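Right gripper stalls on flatware, two-arm table clearing cell
Forum: Cell Setup and Maintenance

saltholm_bench
Cell is two arms at a small table, green panels on two sides, three plates and a mix of flatware as the work set. Controller is a Mindoria, stock firmware.

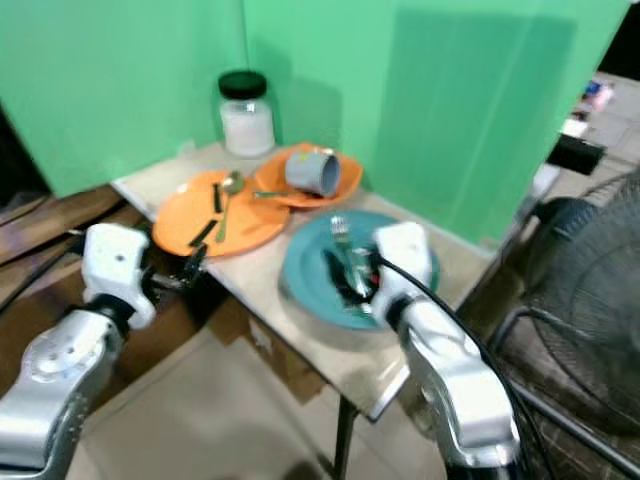 Fault is on the right arm. When the fingers go down among utensils on a plate, the close command ends in a force stop before the grip is made. Left arm runs the same routine on the same plates without the fault. It started in June after I replaced the right finger pads. I have re-zeroed the fingers twice. Homing is clean, no errors in the log except the force stop itself.

Settings on both sides: approach height 30 mm, close threshold 10 N, 3 retries.

dkettering
Is the pad thickness the same as the old set? If the new pads are thicker, the tip offset is wrong and you are pressing into the plate before you close. Re-zeroing the fingers only fixes the opening width. Tip length is a separate value.

saltholm_bench
Old pads are gone, so I can't compare. New ones are Clokum, sold as a direct replacement. Measured against the left side, the right pads sit 2 mm lower.

dkettering
Then that is your fault. Enter the new tip length and run it again.

Hilde Groen
I would look at the cable before changing offsets. It leaves the top of the right gripper in a loop and comes back down along the arm. On ours the loop was too short, and at low wrist angles it pulled on the gripper body enough to show up as load. The force stop can't tell cable drag from contact. Take the plates away, run the same path in air and log the wrist force.

dkettering
Drag that size would show up at homing too.

Hilde Groen
Not if homing is done with the wrist straight. Ours homed clean for the whole time we had the problem.

bakilana_tech
Both of you could be right, and the air run separates them. Flat trace in air means tip length. A ramp as the wrist tilts means cable.

Separate point. Forks and spoons lean on plate rims and on each other. One fixed approach height for all of them is asking for trouble. I would use a slower last segment with its own lower threshold, then back off and close.

dkettering
Disagree on a second threshold. It hides calibration errors. Get the geometry right first, tune after.

saltholm_bench
Air run done, plates off, same path. Trace is flat until the wrist tilts for the last segment, then climbs to 3 N and stays there. Unclipped the cable at the first clamp, gave it more slack, clipped it again. Repeat run is flat all the way.

Plates back on: still stops, but less often. Entered the new tip length after that and it has now run 30 cycles with no force stop.

Hilde Groen
Check that the slack can't catch on the joint when the arm folds. We added a second clip halfway down for that.

dkettering
I still think the pads were most of it. You changed the cable first, so there is no run with only the tip length corrected.

saltholm_bench
Correct, there isn't. I can put the cable back in the old position and run another 10 with the new tip length if anyone wants the numbers.

bakilana_tech
I do. Log the wrist force on all of them, please, and note the wrist angle at the stop if you get one.

saltholm_bench
Will post the logs here when they are done. Second clip is going on after that.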